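Plilberg workshop notebook
15th June, damper day on the Hovland truck

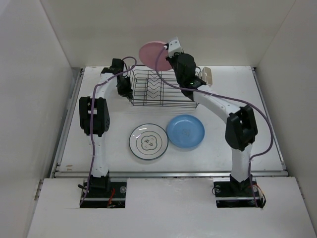

Finally got the rear shocks apart and I am so glad we didn't just change the oil and send it! The driver's note from the last round said the back end "hops twice and then thinks about it" on landing, and I had my money on the bypass settings. Wrong. The shim stack on the left rear had three bent shims in it and the piston band was chewed on one side. I want the shims kept in order this time, every one of them, and the thing to copy is a dish rack like the dark wire one in the picture, with the zigzag dividers making a slot for each plate. One slot per shim, biggest at the back, smallest at the front. Last October we stacked them on a rag and spent a whole evening arguing over which way up the pile had been. I'll bend something up out of welding rod, small enough to sit by the vise.

Right rear came apart clean. Oil was dark but the shims were flat and the band looked good for another weekend. So the two sides have been working differently for who knows how long, and it makes sense of the truck stepping to the left off the big ramp at Litham. Holger kept saying it was the ramp. Sorry, Holger!

Numbers while I remember them. Nitrogen on the left was down to 80 psi when I put the gauge on. Right was where we left it. I've gone back over the Schrader on the left with soapy water and can't get a bubble out of it, so either the loss is past the floating piston or I lost more than I thought hooking up the gauge. New O-ring on the floating piston regardless. Bottle of Plultine oil is nearly gone, one more rebuild in it at most, so somebody please order before the fronts come off.

Spring rates: we've been on the 600 main since the start of the season and I would love to try something softer with more preload, but not at the same time as fresh valving. One change, then drive it. Mhairi made me write that on the whiteboard and she's right (she usually is, and she's the one who has to land the thing).

Valving as built today, both sides the same:
Compression, added one shim at the face and left the crossover alone.
Rebound, took one out. It was packing down through the stutter bumps and I think we were just too slow coming back up.
Bleed hole unchanged.
Bypass tubes, both compression tubes back to 5 turns out, rebound tube as it was.

Cycled each one by hand on the bench before gassing it and wow, what a difference on the left. It used to have a dead patch just past mid-stroke, a sort of soft step you could feel in your wrist. Gone. Smooth all the way through and the two feel like a pair again. I did it about ten times more than I needed to.

Other stuff found while the back end was in the air:

Left lower link, the rod end has play. Not awful, but you can hear it click if you push the tire in and out at the top. Spare is in the drawer with the heims, and it's the last left-hand thread one.

Bump stop on the right is cracked through the middle. It still holds its shape until you squeeze it. Swapped.

Limit strap on the left had stretched and the shock was topping out before the strap did any work at all. That could be what killed the shims, with the piston coming up hard every time the truck left the ground. New strap is on and set a finger's width short of full extension. Check it again after the first session, new straps always give a bit.

Corner weights after it all went back together: left rear 1,289 lb with the ballast in the seat and the fuel cell full. I want the same number again after the first settle-in drive, and if it has moved I'll look at the strap before I touch the spring collar.

Holger wants to go straight to the big jump with it. I'd like two easy passes over the small one first, camera on the left rear, then come in and feel the shock bodies for heat side to side. If they match by hand we go bigger. If the left is hotter we come home and I eat my words about the strap.

Oh, and the ride height stick has been found! It was behind the compressor. The paint mark is still good, I checked it against the tape.

To do before the fronts:
Order oil and two seal kits
Order left-hand rod ends, at least a pair
Bend up the shim rack
Label the bypass tubes so we stop counting from different ends
Ask Mhairi if the pedal box still feels long after the last bleed

Fronts come off next. I half hope they're as bad as the left rear was, then we've got even more truck waiting for us in there.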